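12 April 2022
Reading time: 1 minute

I slept badly again and got up before the birds. My English teacher, Magdolna Hegyi, told me to write each morning, even when nothing is happening, so I write.

Yesterday I finished the letter to my aunt. It took me three evenings. I wanted to tell her that we will come in July, but the ticket to Orell costs 397 now and I do not know if we can pay this for two persons. I wrote "perhaps" — she will understand it as "no."

The bread did not rise. I think the kitchen is too cold for it. Dezső ate it anyway and asked for butter.

In the afternoon I sewed the hem of the curtain. I like striped cloth because the lines help me to keep the needle straight.
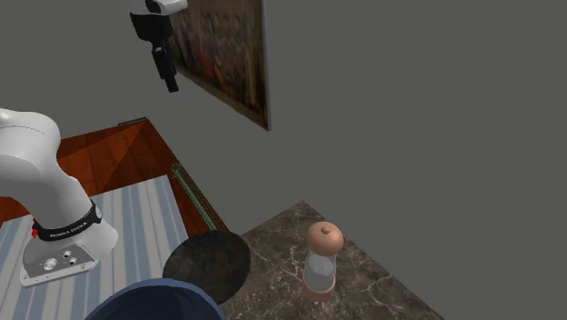 Image credit: Georges Tannous

Dilruba called after supper and we talked for a long time about her mother, who is walking again with a stick. Tomorrow I must buy yeast and stamps, and return the library book.

Last updated: 12 hours ago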